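Print this page | E-mail this page
Home > Courses > Robot Learning > Handouts > Week 2
20/07/2024, by Theresia Brunner

Handout: What a policy learns when the house is made of numbers

Last time we left the Molen policy failing in its one real kitchen. Today we go back into simulation, where failure is cheap and the dishes belong to no one. The running case is Carrasco, a two-armed carrying task set in a rendered house.

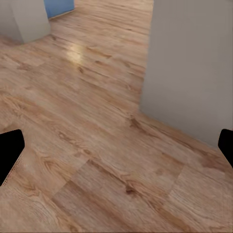
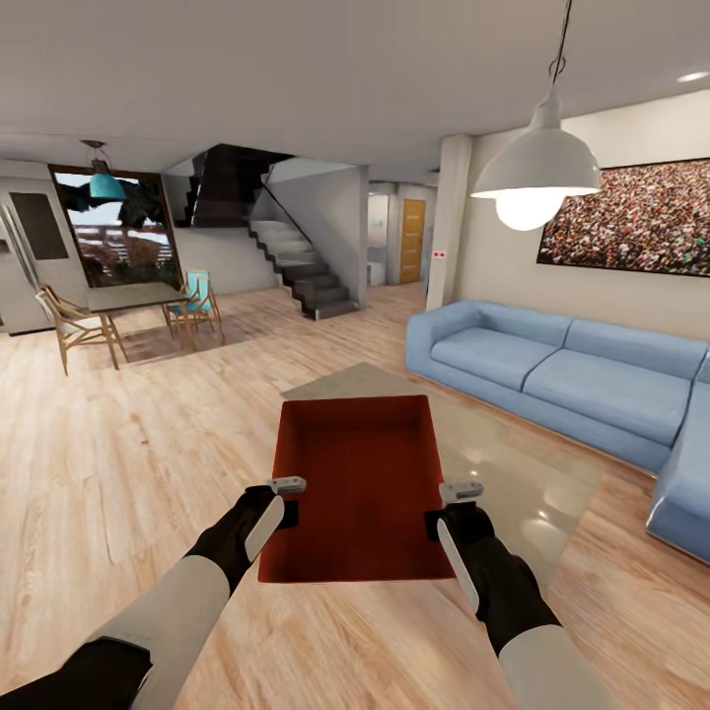 Carrasco, two rendered views in the same house. First: two gripper fingers, nothing between them, over the floor. Second: the tray held by its left and right edges.

1. Why a tray. A single gripper can cheat. Two grippers on one rigid object have to agree with each other, and if they disagree the tray tilts, or slips, or does something the physics engine finds amusing. Coordination shows up in the data whether or not we planned to measure it.

2. Training data. The set has 1091 demonstrations, driven by people with more patience than I have. After filtering, 765 were kept. We threw out the ones where the tray went through a wall — a skill with limited use outside simulation.

3. The floor problem. Look at the first view again. Wood grain takes up most of it, and the grain repeats in places. A network given that much texture will happily learn it by heart. Sondeck, our baseline, was trained with one floor only and did very well on that floor. Change the planks and its success rate fell off a cliff. Gonoveck swaps textures and lighting at the start of every episode and loses far less.

4. How we tested. There were 241 held-out episodes, with new start positions and new floors. An episode counts as a success if the tray arrives level and both grippers let go. Dropping it at the goal does not count, despite a spirited argument from last year's class.

5. What we can't claim. Nothing about real trays. Friction in the simulator is a number somebody typed in January.

For next week: read section 2 of the Gonoveck notes and write one page on which texture you would swap first. "All of them" is a valid answer but not a page.

Previous handout | Next handout | Back to top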